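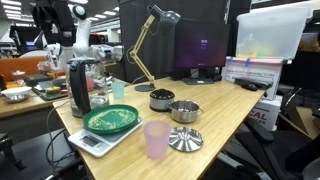 *Fig. 4. Table laid for the Weigh-and-Pour chore: scale with green plate, pink cup, teal cup, kettle.*

## 6. Running your first kitchen chore

Rev. Aug 3, 2025, O. Acheampong

The Kyei controller ships with 40 chores. Tea is among the ones it can nearly do. Allow 87 minutes for a first attempt and have something to drink beforehand.

1. Put the scale on the table and switch it on. Leave the kettle unplugged and dry until step 6.
2. Set the green dish on the scale and press tare. Do this by hand. Kyei can press tare, but it also presses everything near tare.
3. Add the dry goods. An uneven heap is fine.
4. Stand the two cups upright, well apart. Clear cups are hard for the arm to find, and it would sooner report a missing cup than look twice.
5. Choose **Chores > Pour > Slow**. There is a Fast. Leave it alone until you have read section 9.
6. Fill the kettle with cold water to the lower mark.

> **Caution:** Cold water only. Hot pouring is planned for the October release, as it was last year.

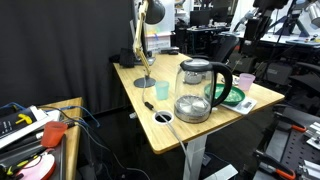
*Fig. 5. Kettle near the front of the desk, handle to the right, scale behind the handle.*

7. Turn the kettle so its handle matches Fig. 5, then press **Start**.
8. Stay within reach of the stop button.

**Note:** Error 507 means "object is not a kettle." If the object is a kettle, rotate it a little and try again. If the error comes back, Pondholm support will ask you to rotate it a little.

Wiping up is a separate chore (see 6.3) and needs a person.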